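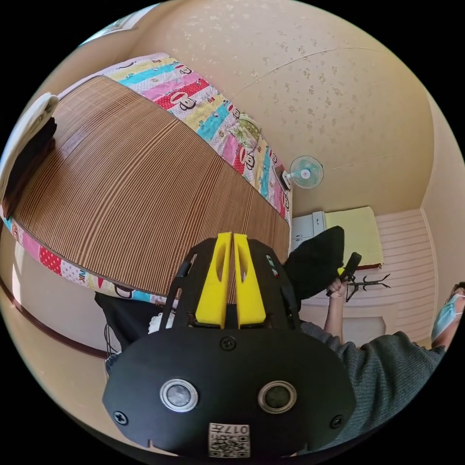

October 14, 2025
Notebook, handheld collection, home sites. Bedroom tasks, Verngate set.

Goal for this block: 20 usable demos of soft-object handling on and next to a bed, using the two-finger handheld units. Straps, loops, cloth, anything that changes shape when pulled. The rigid-object share of the set is already too high and the current policy closes on fabric as if it were a box.

Setup notes
Ran the startup check before the first take. Jaw width reads zero when closed, full open matches the value in the calibration file. Re-zeroed once after a battery change. Clock offset between units was 6 ms, under the limit, left alone.

Mapping pass first, slow, two loops of the room with the jaws closed. Keep the wall fan and the bed in the pass, they give the tracker something to hold on to. The ceiling is mostly plain and speckled, and when the tool tilts up too far the feature count falls off. Same problem as the Hivley site. Cernel's mapping script wants at least 1000 matched points before it accepts a session. Check this on site next time, before the takes are recorded.

Strap task
Start: black padded item on the bed, strap within reach. Approach from the strap side, close on the strap, hold, lift, release. Grip point is free along the strap, and the folded part is allowed. Write down which it was. A doubled strap gives a different jaw width at contact and the labels should say so — otherwise it looks like sensor drift in the plots.

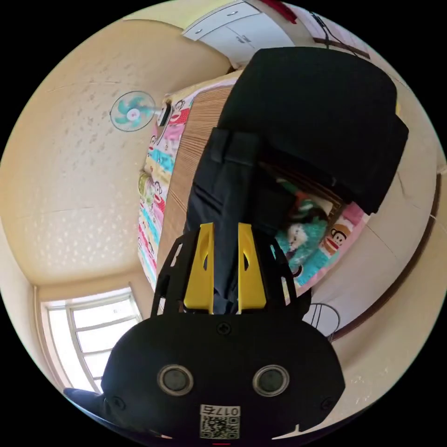
Lift speed should stay low while the strap takes up slack. A quick pull moves the whole object and the demo turns into a drag, which is a separate label. If the object shifts on the mat before the strap is tight, mark the take as drag and keep it.

The sleeping mat and the printed sheet under it are both good for this. The mat is fine parallel lines, the sheet is cartoon faces and strong colors, so one take can cross two very different backgrounds. Don't swap the bedding for something plain.

Segmentation: dark strap against dark object is weak. The Procházka masks merge the two near the attachment. Not going to fix masks by hand. Crop to the jaw region and train on that first, see if the width signal carries it.

Open items
— Jaw width log drops samples when storage is nearly full. Reproduce on the bench.
— Add "strap, single" and "strap, folded" to the label list.
— Ask for a longer hold before release, about 2 seconds.
— Second bedroom layout in November, same tasks, bed against a different wall if the site allows it.

Raw files copied to the Verngate folder, checksums match. Labels not started.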